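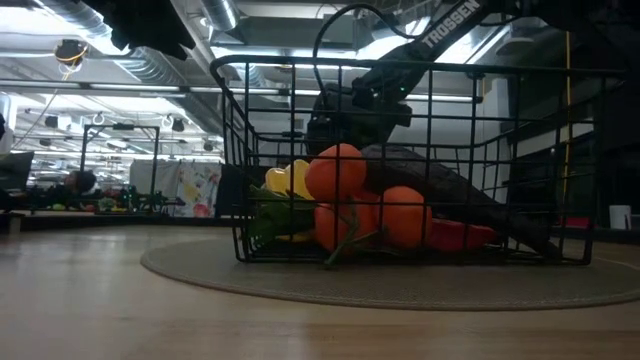

Fig. 1. Wire basket with mixed produce on a woven mat, arm behind.

Search this site Search Go

Handout 4: Working near a bench arm

Read this before the practical. It is short, and the test in July is largely taken from it.

4.1 The stop button. Know where it is before you power up. "Somewhere behind the bench" will not get you a mark, or save your knuckles.

4.2 Speed. First runs of any new motion are done at 19 per cent. Yes, it is an odd number. Climby, our control program, offers steps of its own choosing and this is the one we settled on.

4.3 Distance. Keep hands and faces 300 mm from the arm whenever the motors are live. Leaning in to see better counts as a face.

4.4 Cables. Move the arm by hand through its full reach, motors off, and watch the cable the whole way. A loop that clears a basket rim in one pose may hook it in the next.

4.5 Wire baskets. Fingers and open mesh get on far too well. Come in from the top, go straight down, lift straight up. Sideways moves are allowed once the load is 100 mm above the rim. Note how the vine stem in Fig. 1 pokes through the wires, then think about pulling on that tomato.

4.6 Produce. Smooth round things need a light grip. Aubergines are long and will swing if held by one end. Food that has been on the bench is no longer lunch.

4.7 The log. Every stop goes in the Devov log, including the embarrassing ones. Last year's group recorded 37, and we suspect modesty.

Before next week: write a grasp plan for one item in Fig. 1, one side of paper, and say which rule it is most likely to break.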